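# Reading Wear: Surfaces, Finishes and What Daily Use Leaves Behind

Handout for the second session, February 5, 2022. Bring it with you along with something old from home, small enough to carry.

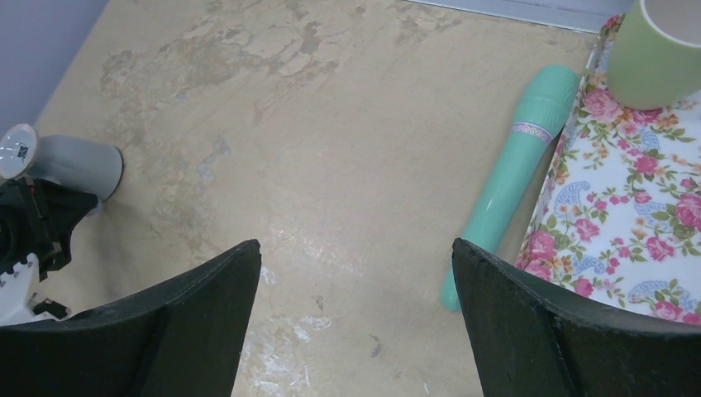

Most of us learned to look at furniture the way a store wants us to look at it, which is to say we check whether it is new, whether it is straight, and whether it matches the thing we already own. Tonight I would like us to set that habit aside for a couple of hours and look at the top layer only, the thin skin that takes all the plates, elbows, keys and sunlight on behalf of everything beneath it. A finish is a kind of diary, though a messy one, with pages stuck together. Take a tabletop like the one at the head of this handout, pale and sandy, with blotchy patches of lighter and darker tan and a big worn region where the edges between tones wander about like coastlines on a map. Before you decide whether you like it, try to decide what you would need to know about it. Which tone is the original one? Is the darker part something added or something uncovered? I don't expect an answer from a picture, and I would be a little suspicious of anyone who gave me one quickly.

## Where we left off

Last time we talked about the difference between a material and its finish, and I promised to come back to a question that was asked near the end and that I answered rather badly. The question was whether a surface with no finish at all can be said to wear. Of course it can. Bare stone steps dip in the middle, bare wooden spoons go flat on one side (the side depends on which hand does the stirring), and a bare iron latch gets bright where the thumb lands. What I should have said is that an unfinished surface wears into itself, so the change is mostly one of shape. A finished surface wears through to something else, and so the change is mostly one of color and sheen before it is ever one of shape. Please pencil that into your notes from the first session, next to the drawing of the staircase.

## Four words we will keep using

I try to keep the vocabulary small in this course, partly out of kindness and partly because the trade words differ so much from one workshop to the next.

**Abrasion** is material rubbed away by contact. It tends to follow what people do, so look for it along front edges, around handles, and under anything that gets dragged.

**Lifting** is a layer letting go of the one beneath it. Moisture, heat and old glue are the usual suspects. A lifted area often has a crisp border, and you can sometimes feel a tiny step with a fingernail.

**Staining** is color that has moved in. It may sit in the finish or go straight through it, and you often can't tell which until you have cleaned the surface properly.

**Fading** is color that has moved out, nearly always with the help of light. Lift a lamp or a bowl that has lived in one place for years and you may find its shadow underneath, as good as a fingerprint.

Now, real objects are greedy and usually have all of these at the same time. A kitchen table in a sunny room may be faded at one end, stained in the middle, and rubbed down to nothing where somebody did homework every evening. When you write your notes, give each kind of wear its own line, even if they overlap. It feels fussy the first time you do it — by the third object you will be glad.

## The Fenach sideboard

Our longer case this evening is the sideboard from the Fenach house, which some of you saw in the hallway on your way in. It came to the teaching collection with a short letter, and the letter says it was "never refinished." I have grown fond of this sideboard, and I also think the letter is wrong.

Start with the top. The back third has an even, slightly orange cast, the front is paler, and between them runs a soft line with no step to it. That reads to me as fading, with something standing along the back for a long while and keeping the light off. So far the letter is safe. Then open the left door and look at the inside edge, where a drip has hardened over a dent. The dent has to be older than the drip, and a cabinet doesn't usually get dented inside the door before it has left the shop. Somebody brushed on a fresh coat at some point in its life, and they were not especially tidy about it, bless them.

I bring this up because letters, labels and family stories are evidence too, and we shouldn't be rude to them. The person who wrote "never refinished" may have meant "not in my time." Write down what the paper says and write down what the surface says, keep the two on separate lines, and let them disagree for as long as they need to.

## A note on cleaning before looking

Please don't clean anything before you have looked at it. I know it is tempting. A good deal of what we call dirt is sitting exactly where it is for a reason, gathered in the low spots and missing from the places that hands keep polished, and once it is gone you have lost the map of where the hands went.

When you have made your notes and you do want to clean, begin with a dry, soft brush. After that, use a barely damp cloth on a spot the size of a coin, somewhere out of the way, and then go and make yourself a cup of tea. If the spot has turned cloudy or tacky when you come back, stop there. The Toltetti wax paste in the supply cabinet is for the practice boards only. It has a lovely smell and it gets into everything, and I would much prefer that it not get into your grandmother's sewing box.

## Light, and how to use it

You need 2 lights, and neither has to be a good one. Hold the first overhead for color. Hold the second low, almost lying on the surface, so that the beam skims across and every ridge throws a little shadow. Raking light will show you scratches, lifted edges, old brush marks and the faint hollows left by years of writing on a single sheet of paper. Walk all the way around the object with it if you can, since a scratch that runs along the beam can disappear completely and then jump out at you from the next side.

Window light is kinder, and I use it whenever I can, but it changes while you work. Make a note of the hour.

## The Mbeki boards

The Mbeki boards are our practice set, and each has been given a single kind of wear on purpose. There are 34 of them in the flat drawers, numbered on the back. Please guess first and turn the board over second. The answers are in the blue folder, which lives on the top shelf so that your hand has time to think on its way up there.

A few of the boards have been sealed and put on the long schedule. They sit on the south windowsill under half covers and will stay put until 2035, when a future group gets to take the covers off and see what the sun has been doing. I find it cheering to pass them on my way to the coffee machine. Please don't peek.

## For next time

Choose one surface you touch every day, such as a counter, a stair rail or the arm of a chair, and write 300 words on it. I would like at least half of that to be plain observation, with no guesses in it, and then you may guess as freely as you like in the rest. Mark clearly where you switch from one to the other. A sketch is welcome and doesn't have to be handsome.

If you are able to, take a look at the public benches at Funduver as well. The old ones near the gate have been painted many times over, and the chips along the front slats show the layers in order, like a very thin cake. We will visit them together in April when it is warm enough to kneel on the ground, but I like people to have met them once on their own beforehand.

Reading for the next session is the short chapter on shellac and its relatives, up to the table of solvents. Skip the table for now. We will go through it together with the windows open.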